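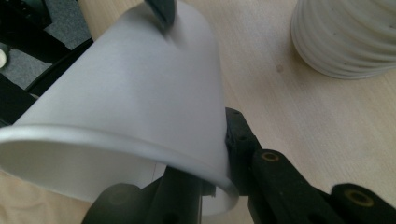
mapleknee wrote:
Paper goes in the trash where I live, lining and all, so I don't see how switching from foam helped your coffee hour one bit. Have you called your hauler?

dutetti_fan wrote:
I did call! Two times. The first person said yes to paper cups, the second said no way. For anyone just joining, I buy supplies for our monthly neighborhood breakfast in Farlow, and I'm trying to settle on plain white cups for September. We go through a sleeve faster than you'd think, and people set one down, forget it, and grab another (I do it too).

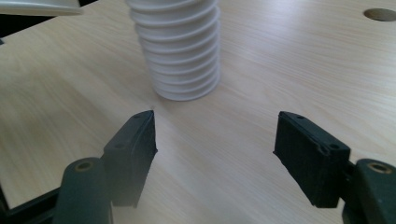
Anyway, the price per cup drops a lot if I order 200 at once, but then I have to store them, and my hall closet is already full of napkins and a folding griddle. The Cileo ones have a nice stiff rim. The Noguchi ones are cheaper and go soft if you nurse your coffee the way my neighbors do.

cold_brew_806 wrote:
Go with Cileo. Soft cups and hot coffee are a bad mix, and I've got the stained khakis to prove it.

mapleknee wrote:
Or ask people to bring a mug? We did that at our block thing and it went fine. Keep a few paper ones for whoever forgets.

dutetti_fan wrote:
We tried mugs last spring and I ended up washing all of them at 10 at night – never again. Plus the kids' table and ceramic, no thank you.

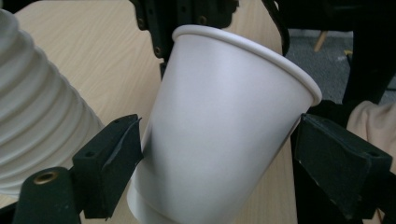

I'm also stuck on size. The 12 ounce looks generous but half of it gets poured out in the grass, and the 8 ounce means a line at the urn all morning. Does anybody carry a 10?

cold_brew_806 wrote:
The restaurant supply place behind Dutetti Bakery has 10s. Lids are sold separately and they don't fit anything else, so get both there.

mapleknee wrote:
I still say mugs. But 10 is a good size.

dutetti_fan wrote:
Okay, going over there tomorrow before lunch. Will report back on the lids!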